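Open day at Timine depot draws a crowd to see the sorting arms

ATHOLM - Full parking lot by mid morning, and a line at the door. The Timine parcel depot on Montoya Road let the public in for its first open day since the new sorting line went live in May.

Signed in at the front desk: 586 people. The company had planned for 480. Coffee ran out early, name tags too.

Main draw was the pair of robot arms at the end of the line, built by Gurnum and set up behind a clear safety screen. Groups of visitors got a short talk, then watched the arms lift parcels off a belt and place them in wheeled cages. One run stopped when a soft mailer folded over on the belt. Staff reset it and the demo went on, to some applause.

"People wanted to see it get stuck, I think," said Consuelo Palacios, who manages the depot. "Well, they got that."

Palacios said the arms handle boxes well but bags are still slow going. Mixed crates get sorted by hand, and that part of the job isn't changing this year. Timine has roughly 100 workers at the site and no layoffs are planned, she said.

Plenty of questions on that from the floor. Also on noise, truck traffic, and whether the night shift could use the back gate instead of the one by the houses. Palacios took those down and promised a answer in writing.

Hand sorting was on show as well. Visitors could ask about labels, what the codes are for and why a box can carry more than one barcode. Short version: different stages of the trip, different scanners. 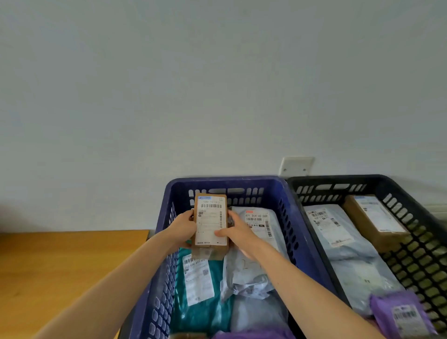

By Atholm staff | Local business | Oct 17, 2023

Boxes and plastic mailers share the same crates at the hand sorting tables, and each parcel has to be picked up and turned so the label can be read. Gurnum's people said that turning step is what they are working on next. No date given.

Kids got a go at a small training arm near the exit - it moved foam blocks, and dropped a fair number of them. Wait for a turn hit an hour at one point.

Timine says it will hold 4 more tours before the holiday rush. Sign up is at the depot front desk, free, closed shoes requried.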